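Clivix opens orders for Jundard white tray and frame range

28th January. Clivix has opened trade orders for Jundard, a range of molded white bench fittings for workshops, classrooms and small packing areas. The range has 4 basic parts and is supplied from the company's Opoku warehouse.

Frame parts have a matte, slightly off-white surface. Openings are recessed, and short cylindrical rods span the openings. Spare rods are sold separately. 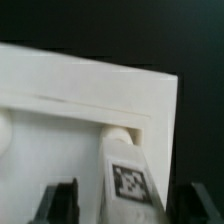

Orders placed by trade customers ship in cartons of 108 pieces. Mixed cartons are available on request and carry the same part numbers as the single-type cartons. Stock labels were revised in October, and older labels remain valid for returns.

The square tray has low raised walls so that small items can be reached from any side. It can be used alone on a tabletop or set out in rows. Clivix recommends a dark work surface where parts are pale, as edges are easier to see during sorting.
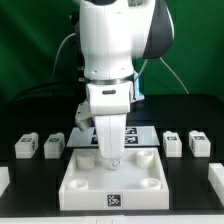
White square tray with low raised walls on a black tabletop.

The first production run covers 448 cartons, of which 385 are allocated to existing accounts. The remainder will be sold through Bistus, the distributor for the range. Price lists and part drawings are available from the Bistus trade desk.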